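普林德蒂（Prindetti）花园圆桌八月上市：一张允许您什么都不放的桌子

【八月，普林德蒂新闻稿】户外家具品牌普林德蒂今日宣布，“加里茨”（Garitz）系列圆桌将于本月正式发售，零售价1,119元，椅子另购。公司承认，世界上并不缺桌子，缺的是下午四点半还愿意坐到院子里去的人。桌子的事我们尽力了，人的事请各位自行解决。

加里茨圆桌的桌面由浅灰米色板条拼成，从中央一块光滑的圆盘向四周散开，板条之间留有细缝。设计负责人宋浩然（Haoran Song）最初交上来的方案是一整块平板，干净、利落，开会时全票通过。样品在公司后院放了一场雨，第二天早上成了一只很浅的鸟浴盆，麻雀的评价极高。方案随后作废。

“缝是给雨水走的，”宋浩然说，“饼干渣也走这条路。瓜子壳不行，瓜子壳会卡住，我们试过，试了很久。”

为了这几道缝，团队前后改了8版图纸。第三版缝太宽，茶匙掉下去两把；第五版缝太窄，夹了一位同事的餐巾，至今他坚持那是桌子先动的手。现行版本在雨水和茶匙之间取得了妥协，牙签不在保障范围之内。

桌面采用哑光处理。市场部原本希望做成亮面，理由是拍照好看。中午十二点，市场部全体到院子里开了一次会，会开得很短，出来时都眯着眼睛，此后再没有人提过亮面。
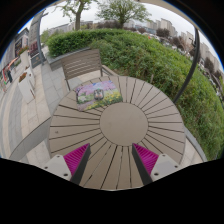 圆桌直径108厘米，坐四个人从容，坐五个人亲密，坐六个人需要事先谈好谁不吃鱼。圆形没有主位，产品经理熊丽华（Lihua Xiong）认为这对家庭聚餐是重大利好。“我们家每年为谁坐上首要谦让二十分钟，菜都凉了，”她说，“换成圆桌以后，大家改为谦让谁离厨房最近。”

同系列的灰色户外椅，靠背为横向条板，配细金属椅架，可以推近桌沿收好。椅子与桌子分开出售，这一点我们在产品页上写了三遍，客服仍请求在新闻稿里再写一遍：椅子与桌子分开出售。

关于摆放位置，普林德蒂的建议是靠近树篱。风小一些，邻居也看不清您几点钟开始喝第一杯。若院子里有矮石台或水泥台，更好，多出来的客人有地方坐，只是要准备几个垫子，并且对垫子的归属保持大度。

保养方面没有太多可说。软布、清水、少量中性清洁剂，顺着板条擦，从中间往外。请不要用钢丝球，也不要用高压水枪，后者我们知道您已经买了，很想用，请去洗车。桌面日久颜色会略微变淡，属正常现象，不在退换货范围内，与您对它的感情无关。冬天如需遮盖，可选配防尘罩，售价170元，颜色只有一种，是灰的。有人问过能否出碎花款，宋浩然表示会考虑，表情不像。

加里茨系列由普林德蒂与江记（Jiang）木器行合作开发，八月起在普林德蒂官网及普拉恩门（Prarngate）展厅同步发售。展厅院内摆有样桌，欢迎试坐，茶水自取，上午十点开门。坐满一小时的顾客我们会过来问一句是否需要帮助，坐满三小时的就不问了。

订购后由配送人员送至门口，桌腿需自行安装，工具随箱附送。说明书共两页，第二页是第一页的更正。

关于普林德蒂
普林德蒂设计并销售庭院与阳台家具，产品包括桌、椅、长凳，以及一款已经停产、但仍有人来信询问的脚凳。脚凳不会复产，来信请寄别处。

媒体联络：熊丽华，普林德蒂产品部
样品借用请提前说明归还时间。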